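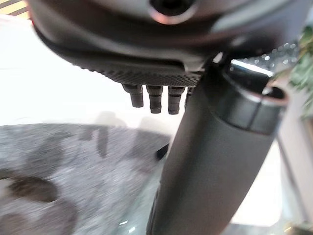
Soft toy sort-out – Thursday, from 6pm

Quick one as this has to go out tonight. The toy shelves at the Aldale playroom are full to bursting and we need hands. Mhairi Pringle has the key and will have the big table cleared by six. Come for half an hour if that's all you've got, every bit helps.

We're sorting into keep, mend and pass on. Give each toy a proper squeeze all over before it goes in a pile – lumps, hard bits, stuffing gone flat. Check the seams under the arms and round the neck, that's where they go first. Loose eyes or buttons straight into the mend box please, even if they only wobble a bit. Long fluffy ones need a brush through with the fur, not against it, and have a feel right down to the backing for crumbs and old glitter.

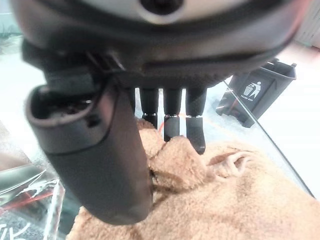 Anything matted but otherwise sound can go in the wash bag. Cold wash, inside a pillowcase, then flat on a towel. No tumble dryer!! We lost two rabbits that way in January.

Beathag Drummond is doing the mending again and has asked for brown and cream thread, also any spare stuffing you have at home. She can take up to 24 toys this time so be a bit choosy. Pass-on toys go to the Urquhart Street nursery, who want 13 for thier story corner, medium size if possible, nothing with a battery pack.

Bags and labels provided. Bring a soft brush if you have one, and your own mug – we're short again. Side door, the front one is sticking. Text Mhairi if your running late.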